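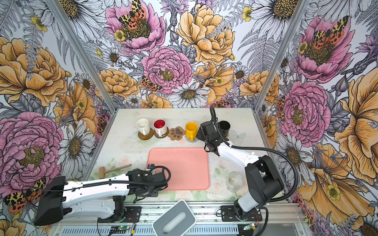
# Tea questions, answered by the Dinu tea counter

These get asked at the counter most weeks. We sell tea, so treat what follows with the same suspicion you'd give anyone with stock to shift. Where we don't know, we say so.

## Does the water really matter that much?

Yes, and it's one of the few things on this page we'll say without hedging. Hard water makes a duller cup and leaves a film on top of black tea. A basic filter jug will help. A filter jug that claims to "restructure" or "energise" the water will help exactly as much as its filter does, and you will have paid for the rest.

## Do I need a kettle with temperature settings?

If you drink mostly black tea, no. Boil it, pour it. If you drink green tea every day, a variable kettle is handy, but leaving the lid up for a few minutes gets you to the same place for nothing. We stopped stocking the kettles in September. They were returned more than anything else in the shop.

## Are loose leaves always better than bags?

No. Good loose tea beats bad bags, and good bags beat stale loose tea that has sat in a glass jar on a sunny windowsill since last year. Bags tend to hold smaller pieces of leaf, which brew fast and strong. Plenty of people want that at seven in the morning.

## Is there plastic in tea bags?

In some, yes. Ask the maker what the bag is made of and what holds it shut. "Plant-based" can still mean a plastic made from plants, and that may need industrial composting. If the answer you get back is a paragraph about caring for the planet with no material named in it, we'd take that as a no-comment.

## Will green tea help me lose weight?

We wouldn't buy it for that. The effects people point to are small at best, and the "slimming" blends often rely on senna, a laxative. Read the ingredients. Any weight you lose that way is mostly water, and it comes back.

## What about detox teas?

Ask the seller which toxin, and how it was measured. We have asked four suppliers and are still waiting. Your liver and kidneys have this covered. If you like the taste of nettle, drink nettle.

## Does the mug change the taste?

A bit, though less than mug sellers claim. Thin cups let the tea cool sooner, thick ones hold the heat once they're warm, and a white inside lets you judge the strength by colour. Paraschiva Radu, who runs our tastings, swears that tea from a red mug seems sweeter. We tried it on her blind one Tuesday and she couldn't pick it out. She says the blindfold put her off.

## Milk first or last?

With a pot, whichever you like. With a bag in the mug, last — milk cools the water and the tea brews badly. Everything else you'll hear on this is about class.

## How long should I brew it?

Three to five minutes for most black teas, one to three for most green. The packet is a reasonable place to start. We had a customer insist on 97 seconds for a Drastance green because a video told him to. It was a nice cup. So was the one Paraschiva Filip made next to it, without a timer, while serving someone else.

## Does tea go off?

It goes flat long before it goes bad. Keep it dry, dark, shut tight and away from the spice rack. Green tea fades first. We don't recommend the fridge, where it can pick up damp and smells. Vacuum tins are fine, but so is an old biscuit tin with a lid that fits.

## Is expensive tea worth it?

Up to a point. The step from the cheapest to the middle of our shelf is easy to taste. After that you are paying for scarcity, for a named hillside, sometimes for a box. Our dearest is the Bevari oolong at £44 for a small tin. Some people love it. We drink the breakfast blend in the back.

## Can I trust the tasting notes on the label?

As a loose guide. "Malty" and "smoky" usually mean something. "Hints of orchid after rain" was written by someone with a space to fill, and in one case that was us.

## Does tea dehydrate you?

Not at normal amounts. Caffeine makes some people go to the loo more, but the cup still puts in more than it takes out.

## Do you price match?

On the same tea, in the same size, from a shop with a real address, yes. Bring the receipt or a screenshot within 30 days.

## Can I return an opened packet?

If it's stale or not what the label says, always. If you simply don't like it — come and try it at the counter before you buy next time. Tasting is free and we won't stand over you.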